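The Nindside Open Day
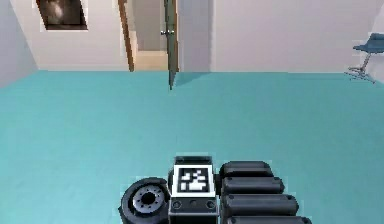

Written by the Zikidico editors - Page last revised November 12, 2018

The Nindside Open Day is a yearly public visit to the robotics workshop at Nindside, at which visitors can see robot arms working, try driving one themselves and walk a simulated robot through a set of computer-made rooms. It is run by the Poteck group, which has its benches in the same building, and it is free to enter. The event is best known for its simulation hall, where most of the visitors spend most of their time.

Background

Poteck began as a small outfit making grippers for packing lines. Its early open days were really just an evening when the doors were left unlocked and people from nearby streets could come in and ask questions. There was one arm, bolted to a bench, and it moved wooden blocks from one tray to another. People loved it! The queue to press the start button went out into the yard, and the group decided to do the whole thing properly the following year.

The present form dates from the move to the Maillard building, a former bakery supply store with wide doors and a good flat floor. The ground floor has the working arms, the upper floor has the talks, and the simulation hall sits at the back where the light is low enough for large screens.

The simulation hall

Robots at Nindside are tried out in software before they are allowed near anything breakable, and the hall lets the public see this stage of the work. Each screen shows a room drawn by computer, seen from a viewpoint carried on the robot, so that the visitor looks out over the gripper and into the space ahead. In one of these rooms the floor is a flat teal, the walls are pale and an open door leads to a space with a beige floor. A blue office chair stands over to the right. There is nothing on the floor between the gripper and the far wall, and beginners tend to set off across it at great speed.

The furnishings are kept plain. A doorway gives the robot something to aim for, and a chair with splayed legs is a surprisingly good test, as the legs stick out further than the seat suggests and a careless route will clip them. The simulator holds 183 rooms in all, put together over several years, and visitors may ask for any of them by number. Room 131 is a long corridor with a bend at each end and has a small but loyal following.

Driving is done with a pair of hand controls. One moves the base and the other moves the gripper, and a helper stands by to reset the room whenever the robot ends up wedged in a corner. Collisions make a dull thud through the speakers. Younger visitors soon learn to cause this on purpose.

Markers

A square black-and-white marker is fixed to the top of the gripper body, inside a white border. Markers of this sort are read by a camera, which can work out from the pattern where the marker is and which way it is turned. The same idea is used on the real arms downstairs, and one of the most popular tables at the open day lets visitors hold a printed marker in front of a camera and watch a drawn cube sit on top of it, tilting as the card tilts. It is a lovely thing to see for the first time - the cube sticks to the paper as if glued.

Visitors may take their card home. The printing is done on ordinary paper, and a card that has been folded or had tea spilled on it will often still be read, though not always.

The working arms

The ground floor has three arms in regular use during the day. The first sorts small parts by shape, the second stacks cups, and the third is given over to whatever the workshop has been building lately. Demonstrations start on the hour and last 10 minutes each, with time for questions afterwards. The cup stacker draws the loudest crowd. It is slow and very careful, and there is real tension in the room by the time it reaches for the top cup.

Part of the pleasure is seeing the machines stop and try again. The arms are run on the same programs used during the working week, with no special version for the public, and a missed grip is left to play out. The person at the bench explains what the arm is looking for and what it will do next, which makes even a failed attempt worth watching. Applause is common either way.

Talks and the workbench tour

Short talks are held upstairs throughout the afternoon. Regular subjects include how a gripper knows when to stop squeezing, how a room is built in the simulator and why a program that works well on screen may do badly on a real bench. That last talk pairs well with a visit to the simulation hall, and many people go down for a second turn at the controls after hearing it.

The workbench tour takes small groups behind the counter to see grippers taken apart. Fingers, wheels, bolts and cover plates are laid out on trays and can be picked up and handled. Places are given out at the door and go quickly.

Visitors

Attendance reached 995 at the most recent open day, the highest so far, and the hall stayed open an extra hour to clear the queue. School groups come in the morning, when the noise is at its best, and the afternoon is quieter and better suited to anyone who wants a long chat about motors. All floors have step-free access through the yard entrance. Two of the driving stations are set at a lower height for children and wheelchair users.

Related events

Poteck also takes a smaller display to local fairs, with a single screen, one pair of hand controls and the marker table. A shortened set of the simulator rooms goes with it, Room 131 included.

See also

Maillard building
Poteck
Robot simulation
Visual markers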